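Galerie – L'arrêt du banc Faton, côté atelier

Voici enfin la page que plusieurs d'entre vous attendaient ! Le 6 février, notre banc de tri s'est mis en sécurité en plein milieu d'une série de 300 prises, et il a fallu un bon moment pour comprendre pourquoi. Je m'appelle Murali Fernandes, je m'occupe de ce banc avec l'équipe de Stomuria, et j'avoue que cette panne m'a appris plus de choses que toutes les séries réussies depuis l'automne.

Pour ceux qui découvrent le projet : Faton, c'est notre banc de saisie d'objets en vrac. Le bras prend un objet dans un bac, le dépose dans l'autre, puis recommence dans l'autre sens quand le premier est vide. Le programme tourne longtemps sans surveillance directe, et c'est bien pour cela que les arrêts de sécurité nous passionnent autant. À la prise 52, rien à signaler. Ensuite, le journal montre des efforts anormaux au poignet, toujours du même côté, puis l'arrêt complet avec le code 419, que nous n'avions jamais rencontré jusque-là.

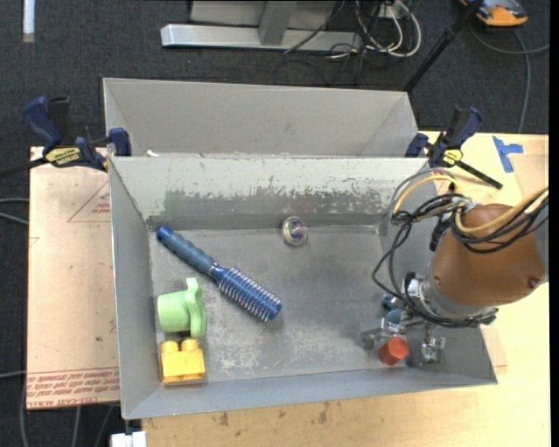 Banc Faton – Bac avant, côté pince

La pince au travail près du bloc rouge orangé, en bas à droite du bac. C'est la zone qui nous intéresse : près d'une paroi, il reste très peu de place pour les doigts métalliques, et la moindre erreur de position se paie en contact avec la tôle. Regardez aussi le fond, avec ses éraflures blanchâtres, et la peinture écaillée de la paroi arrière.

Les câbles méritent un coup d'œil à part. Le faisceau noir descend le long du bras et revient sous la collerette, tandis qu'un câble jaune beige passe en arche au-dessus de la paroi droite. Vous voyez où je veux en venir ?

Ce que nous avons trouvé

Notre première idée était la brosse à cheveux. Elle est longue, ses poils accrochent, et tout le monde ici l'accusait avec un enthousiasme un peu suspect. Nous avons relancé 40 prises avec la brosse seule : aucun défaut. Même chose avec la petite balle transparente, qui roule beaucoup mais ne force jamais sur le poignet.

La vraie cause était le câble du capteur. Quand le poignet tournait au maximum pour aller chercher un objet contre la paroi droite, la boucle n'avait plus assez de mou et venait tirer sur son connecteur. Le contrôleur lisait cette traction comme un choc, corrigeait la trajectoire, et la pince appuyait alors contre le bac. Au bout de plusieurs corrections, seuil dépassé, arrêt ! Le système de sécurité a donc fait exactement son travail, et j'en suis ravi, même si sur le moment je l'aurais volontiers traité de tous les noms.

Personne n'a été blessé, la zone était dégagée. Côté matériel, une gaine pincée et un connecteur à remplacer. Le module Pallomex, qui traite les mesures d'effort, n'a rien eu.

Ce qui change sur le banc

– La boucle de câble est rallongée et guidée plus haut sur le bras, avec un contrôle à la main du débattement avant chaque série.

– La rotation du poignet est limitée près des parois. On perd quelques prises difficiles dans les coins, tant pis, on y reviendra.

– Deux corrections d'effort de suite au même endroit mettent maintenant le bras en pause, bien avant le 419.

– Le serrage des bacs passe dans la liste de démarrage. Il n'était pour rien dans la panne, mais un bac qui glisse donnerait à peu près les mêmes courbes, et je préfère écarter cette piste tout de suite la prochaine fois.

Un grand merci à l'équipe Gronow, qui a relu nos courbes d'effort et repéré la première que le défaut revenait toujours avec le même angle de poignet. Nous avions les yeux sur les objets, eux sur les axes – et ils avaient raison !

La série complète sera relancée en mars avec le nouveau passage de câble. Si vous avez déjà eu ce genre de faux choc sur vos propres bancs, racontez-nous, les commentaires sont ouverts et je lis tout. Les courbes avant et après modification seront ajoutées à cette galerie dès que la série sera terminée.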